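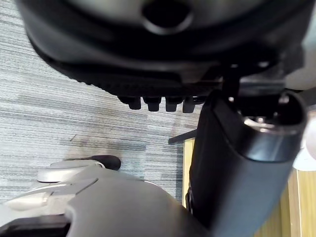 Column

The planner failed on run 13, and it failed on run 400, and by Sunday afternoon I had stopped writing down the ones in between.

The task was simple to say. Go under the office chair, find the column, close the gripper on it, let go, come back out. Gomia wanted it working by September. They own a lot of office buildings and therefore a lot of chairs, and they had signed with us at Vutside on the strength of a slide.

I was alone in the building on Jabłońska Street. The air conditioning goes off on weekends and I had the door propped open with a box of cable ties. I ran it again. The arm went down beside the seat, turned its wrist, slid in, and stopped.

NO VALID PATH, said the log.

I opened the occupancy map. Vemgate is our mapping package, and it draws what it believes in little cubes, blue for free, red for solid, yellow for unsure. The underside of the seat was red, which was right. The gray carpet was mostly blue. The column was yellow from top to bottom, with a spray of red cubes hanging in the air beside it where there was nothing at all.

It was the metal ring. I had suspected it since lunch. The top of the column was open and there was a shiny ring just inside, and everything near it was black. Black surfaces gave the depth estimate almost nothing to hold on to. The ring gave it too much. So the software took one bright thing in a dark place and built a wall out of it.

I could have covered the ring with tape. I had the tape in my hand. I put it back in the drawer.

Instead I wrote a filter. It threw out any solid cube that had been seen from only one angle. It took me an hour, most of it spent on a sign error. When I ran it, the wall vanished and so did half the column, and the arm moved in happily and bumped its knuckle on the real thing. The force limit caught it. The chair rolled back an inch on its casters and the arm waited for me, with its fault light on.

"Sorry," I said. I don't know which one of them I was talking to.

I pushed the chair back to its mark. Then I got down on the carpet and lay on my back and looked up at the seat, as close to the wrist as I could get my head. I had worked on this chair for three weeks and I had never looked at it from there. There was a ribbed strip along the front edge and a row of small black knobs under it. There was a round hole with a thick rim. I had sat on it every day in the spring, before it became the test object, and I would not have recognized any of it.

I moved my head left. The ring flashed. I moved it right and the flash slid along the metal, and the knobs stayed where they were.

I got up and looked at the keyboard for a while.

The new version was shorter. As the wrist moved, it kept the points that stayed put and let the ones that slid go yellow. Yellow meant slow down and look again from somewhere else. It did not mean stop. I had 3019 lines in that module in the morning and 2756 when I was done, and I was happier about that than I should have been.

I ran it. The arm went in, paused, leaned over to one side, leaned back. Cubes changed color on the screen. It did this four times -- I thought it had hung -- and then the gripper opened, went forward, and closed on the column. The log said CONTACT. It let go and came out the way it went in.

I typed the entry: Sunday, August 4, 2024, grasp and release, one success. I reset the chair and started a batch of ten, and went to shut the door before the wind moved the papers again.

The second one failed. I pulled up the map.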